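The Show That Gets Made in One Breath

I had my headphones on and my shoes off when I agreed to go on Grurkura, which is probably the right way to agree to it. The invitation was two lines long. Come in August, it said, and don't prepare.

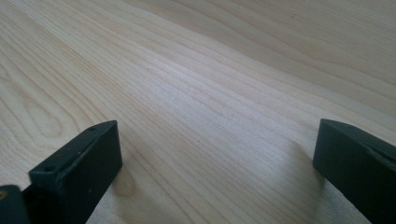 I prepared, of course. I'm a magazine writer and I've been preparing for things since second grade. I listened to 19 episodes over a week of dog walks and dishwashing, wrote down a page of observations, and folded the page into my back pocket, where it stayed for the entire recording and then went through the laundry.

If you haven't run across it yet, Grurkura is an audio show out of Belimgate, the little river town an hour and change north of me. Each episode is one story, made up by whoever is in the room, recorded straight through from the first hello to the last line. There's no script. There's no second take either. The people who make it call themselves Barros, and they started out doing radio spots for tire shops and a regional chain of garden centers, which they still do, because tire shops pay on time. Grurkura is what happens in the evenings.

The format has a few rules and I'm going to tell you all of them, because I spent a lot of the drive up trying to guess. You get a sentence when you sit down. It's written on a card and it has to be spoken out loud by somebody before the end. You get 48 minutes, and when the lamp on the wall goes amber you have four left. You may leave the room, but you have to have a reason inside the story for leaving. And you can't say "wait." That last one sounds like nothing. Try it at dinner sometime!

I've been writing about audio for long enough to remember when every podcast was two friends laughing at something you hadn't been told yet. Then came the big, beautiful, sanded-down documentary years, with the cellos. I love the cellos, I do. But I noticed last winter that I'd stopped being surprised. I could feel the ad break coming. I could feel the twist coming behind the ad break. A friend sent me the Grurkura episode about the ferry inspector, and I was standing in the cereal aisle when one of the players simply forgot her own character's name, and the whole story swerved to make room for it. The inspector became a woman who had been using somebody else's papers for years. I stood there holding a box of bran flakes until it was over.

So, Belimgate. It's one long main street with a bakery at each end, and the bakeries don't get along. The studio is upstairs from a shop that sells reconditioned sewing machines, up a staircase so narrow that the upright piano in the recording room had to come in through the window (they showed me the marks on the sill with a lot of pride). The room itself is small and warm and smells like coffee and carpet glue. Four microphones, a sound desk behind glass, an assortment of shoes for footsteps, a door on a stand that leads nowhere and opens with a truly excellent groan.

I'd pictured theater people. You know, vests. What I got was a middle-school band teacher, a man who repairs elevators, and a retired court stenographer with the best villain voice I've ever heard in person. They've been doing this together for two years, on and off, and they have the slightly rude ease of people who've shared a lot of takeout. They asked if I was allergic to anything and whether I could whistle. I can't whistle. They seemed to find that useful.

My card said: "The lake was here when I parked."

I'd love to tell you I was brilliant. For the first ten minutes I said almost nothing, and when I did talk I explained things, which is a writer's disease. The stenographer would offer me something lovely, a locked suitcase, a bad smell, a phone call from my sister, and I'd say in my nice clear voice what it meant. You could feel the air go out every time. Then the elevator man, who was playing a hotel clerk, handed me an invisible key and told me it was for the room I'd stayed in as a child. I opened my mouth to explain and had nothing to explain with. So I said, "Is the bird still in there?"

I don't know where the bird came from. I really don't! But the band teacher was already over at the sound table making wings out of a pair of leather gloves, and after that I stopped being a visitor and was just a woman in a hotel with a bird problem. The next half hour went by like a song on the car radio. When the lamp went amber I thought it was broken.

We never got to the lake, by the way, until the very last minute. The stenographer delivered the line flat and tired, into a phone, to somebody she clearly didn't love anymore, and the engineer let it sit there for a long time before bringing up the end music. I had goosebumps down to my socks.

Afterward everybody got very practical. Someone washed mugs. I asked how much they cut, and the answer was a cough, once, in the spring, and they still argue about it. An episode gets its levels fixed and its music laid in, and it goes out as it is, with the stumbles and the chair squeaks and the place in the museum episode where a truck backs up outside for most of a love scene. There's a listener who writes in whenever the truck comes back. It has, apparently, developed a following.

The music deserves a paragraph to itself. All of it comes from Kisari, a trio from farther up the valley who record a batch of loose pieces twice a year without knowing what they're for. Somebody at the desk picks one live, by feel, while the story is running. It's a risky way to score anything, and there are episodes where the mood is plain wrong, a jaunty little clarinet trotting through a funeral. I've come around to the clarinet. I think the funeral might be the best thing they've done, and I've made several people listen to it in my car against their will.

Is it all good? No. I want to be straight with you, because I hate those features where the writer goes somewhere charming and loses her mind. There's an episode set in a submarine that I found close to unbearable, everyone shouting and no one listening. The early ones lean hard on accents. And some stories hit the half-hour mark with too many people in them, and you can hear the players trying to remember who's married to whom. If you're the sort of listener who wants the clues to add up, you'll want to throw your phone in a pond. My husband made it through one and a half and went back to his baseball show.

But I keep thinking about how the thing is paid for, or mostly isn't. Barros keeps it going on the tire money and on subscribers, of whom there are roughly 100 at the paying level, enough for the rent on the upstairs room and the occasional new microphone cable. They've had an offer to go bigger. A company wanted a season of it, with well-known voices, and wanted to see outlines ahead of time. Everyone in the room told me this story at once, overlapping, with sound effects, and when they got to the word "outlines" somebody groaned the door.

I'm not so sure I'd have turned it down. I have a roof that needs doing. I said so, and it led to the longest conversation of the night, out on the back steps with the bugs going, about whether you can keep a thing loose once somebody's counting on it to arrive. The band teacher thinks you can, for a while. The elevator man thinks the offer will come around again and they'll have the same fight. The stenographer was eating a peach and didn't weigh in.

I drove home late with the windows down and listened to a rough file of our episode, which they'd handed me on the way out. It's a strange thing to hear your own voice not knowing what comes next. I sound younger. I also say "um" more than I would've believed, and I breathe right into the mic every time I'm nervous, like a small horse. At the part with the key, there's a gap. In the room it felt like it lasted a week. On the recording it's a couple of seconds, and you can hear a spoon being set down somewhere, and then me asking about the bird.

If you're starting from scratch, begin with the ferry inspector, then the funeral, then whatever's newest. Skip the submarine or save it for a long flight with a bad seat. I'd suggest headphones for the footsteps alone, since they do them live on a tray of gravel and a square of old linoleum, and there's a staircase in the museum story that made me look behind me in my own kitchen.

Mine should be up by the time you read this. They tell me the title is going to be "Bird, Second Floor." I've asked them to cut the breathing, and they said no.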